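**Kisik whole-body reaching - progress report to Vieira, September**

We said we'd have the shelf task running in all 3 test rooms by now. It runs in two. The third is at Skiltarby, where the door is narrower than the drawing we were sent, and we have opinions about the drawing.

Collection is otherwise on plan. We have 3,182 teleoperated episodes, of which 1,336 survived review. Most of the rejects are operator hesitation, plus one long afternoon when the wrist calibration had drifted and everyone blamed the operator.
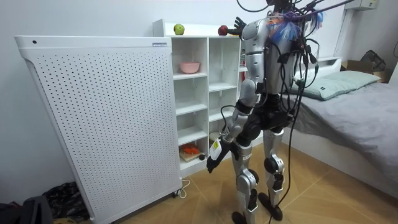
The method change you paid for is the split between high and low reaches. The old policy treated every target as an arm problem and left the legs to cope, which they did with visible resentment. The new one picks a stance first, then plans the arm. On held-out layouts at Lollstead it completed 359 trials without a reset. The old policy's best run was short enough that we've moved it to the appendix.

Low shelves remain the weak spot. The knees bend late, and grasps on flat items fail more than we'd like.

Next quarter: the Skiltarby room, a retrained low-reach model, and fewer episodes per layout. Spending is under budget - mostly the unspent Skiltarby travel, so please don't get attached to it.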